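# Collecting examples for Indance: questions and answers

For people joining the Imrie collection group. If your question isn't answered on this page, ask Danica Tichý.

## What counts as one example?

A single attempt at a single task, from the reset to the moment you press stop. If you pick something up, drop it and pick it up again, that is still one example. Please don't trim it afterwards.

## How many do we have?

3587 in the current set, of which 1894 were made in simulation. Another 344 are waiting for review and can't be used for training until somebody has watched them.

## How many should I do in a session?

40 is the usual number. Stop earlier if your hands are tired, as the movements get jerky and the model picks that up.

## Do I keep the failed attempts?

Yes. Mark them "fail" and add a short note, such as "slipped" or "wrong approach". Only delete an example if the recording itself is broken, for instance if the wrist view has frozen or the joint values are missing.

## Who writes the task instruction?

You do, before you start. Write it the way you would say it to someone in your kitchen: "stand the vase up", "put the cup by the sink". Vary the wording between sessions. Cakura, the labelling tool, will warn you if you have used the same sentence too many times in a row.

## Why are the rooms so different from each other?

Sulska, our simulator, picks the worktop, floor and lighting at each reset. You can't choose them and you shouldn't keep resetting until you get one you like. A busy stone pattern is harder to judge distances on than a plain one, and we need examples on both.

## The object started on its side. Is that a fault?

No. Upright and fallen starts are both in the mix. It is only a fault if the object is sunk into the surface, floating clear of it or out of reach - report those with the reset number and move on.

## How should I approach a bottle or vase that is lying down?

Come in from above with the fingers open and turn the wrist until they sit either side of the body.

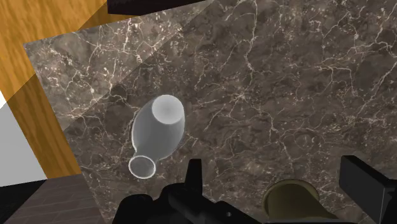
Check which way the neck points before you go down. Gripping across the neck is allowed, but the wide end tends to swing, so lift slowly. If you can't get a good angle, back off and try again within the same example.

## Can I use the overhead view instead of the wrist view?

You can look at both while driving. Both are saved whichever one you use.

## I made a small mistake halfway through. Should I restart?

Carry on and correct it. Recoveries are useful and we are short of them.

## When does the next training run start?

In July. Anything reviewed by the end of June goes in, and later examples wait for the following run.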